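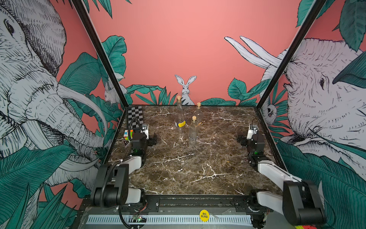
Call for Participants: Gruvonora Open Day, Altuvthorpe

Trallier is looking for visitors to take part in the Gruvonora open day, held in May at the Yoshida Building in Altuvthorpe. There are 30 places. Participants watch the two-arm cell at work, take a turn operating it, and fill in a short questionnaire on how easy the arms were to follow and control.

The work

The task for the day is bottle handling. Clear glass bottles with cork stoppers are placed on the marble tabletop between the arms, and the operator guides both grippers from a desk outside the enclosure. Participants will be asked to move a bottle to a marked position and, if time allows, to hold it with one arm and work on the cork with the other. Transparent glass on a veined surface is hard to judge by eye — part of what we want to measure is how long a new operator needs before reaching for it with confidence.

Each session lasts 80 minutes and includes a safety briefing, a demonstration by staff, operating time, and the questionnaire. Participants work in pairs. One operates while the other observes and notes any hesitation or missed grasp, and the pair then changes over.

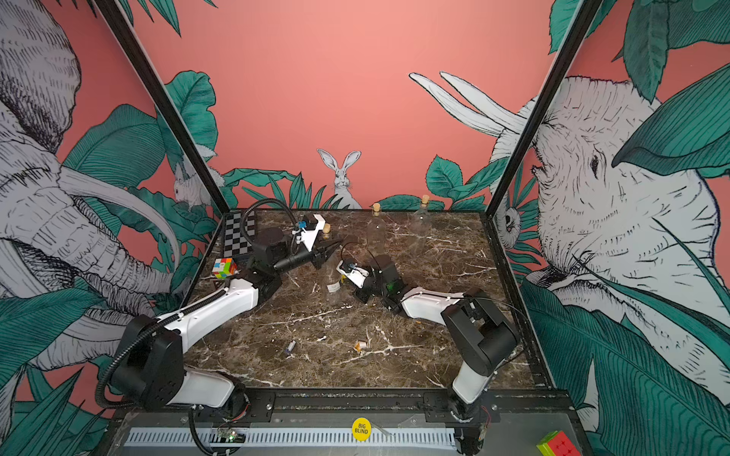
Observers should expect to do a fair amount of waiting. The arms run at reduced speed during public sessions, and the cell is stopped whenever the table has to be reset by hand. Please do not reach over the front rail at any time, including when the arms are still.

Who can apply

Applicants must be 18 or older and able to use both hands at a seated control desk. No experience with robots is needed. People who have worked in packing, bottling or laboratory handling are especially welcome. Current employees of Trallier are not eligible. Glasses and contact lenses are fine.

Practical details

Sessions start at 2 p.m. Check-in is at the side entrance of the building. Wear closed shoes and leave scarves, lanyards and loose jewelry in the lockers. Bags stay outside the cell area. Participation is unpaid; parking and a light meal are provided. The building has step-free access.

Session logs and questionnaires are stored under a participant number. You may withdraw during the session without giving a reason.

How to apply

Send your name, a daytime phone number and two sentences on your current work to Luana Barbosa, visitor coordination, Trallier, Altuvthorpe. Technical questions about the cell or the task go to Kaede Shimada. Places are assigned in order of application — later applicants go on a waiting list and will be contacted if a place opens.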